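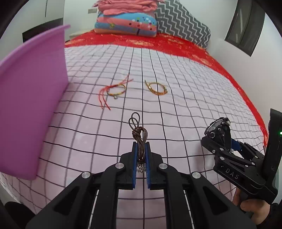 Ngaio Ormsby wanted to know why we'd bother with bracelets when every grasping paper already has mugs and blocks in it. Fair question! So, a thread on what we've been doing with hand-held grippers, and the one result I can't stop talking about.

---

**1/** Short version: cord is horrible. A mug has one shape. A bracelet has a new shape every time you put it down, and a policy that learned on mugs hasn't got a clue where the middle of it is.

---

**2/** So we collect demos by hand. A person holds a gripper in each fist, tidies small stuff off a bed, and the policy learns from that. No robot arm needed at this stage, which means we can do it in ordinary bedrooms with ordinary rumpled sheets.

---

**3/** Our Jostora set is 2,262 demos now. Of those, 366 are jewellery or cord – string bracelets, knotted bundles, bits with chain and little metal fasteners on the end. Watches get their own category (rigid case, floppy strap, endless arguments about labelling).

---

**4/** The result: we trained one policy on everything, and one on everything minus the cord demos. Then 173 test grasps each, on the arm, with cord pieces neither had seen.

With cord demos: 13 failures.
Without: more than half failed.

I expected a gap. I did not expect THAT gap.

---

**5/** The bit I like best is where it grabs. The full policy goes for the knot or the thickest part of the bundle and leaves the loops and tails alone. We never labelled knots. It picked that up from people's hands, I reckon, as that's where most of us pinch without thinking.

---

**6/** Brodie Ashby asked me whether it's just the soft pads doing the work. Could be part of it! Both policies ran on the same pads though, so they don't explain the difference between the two. Bare jaws are on the list for July.

---

**7/** Still rubbish at: thin chain on its own, and anything the same colour as the bedding – patterned sheets seem fine, plain dark ones are a nightmare.

---

**8/** Write-up's with Halliday for comments at the moment. I'll post the failure clips once I've trimmed them, there's a beauty where it picks up the sheet instead.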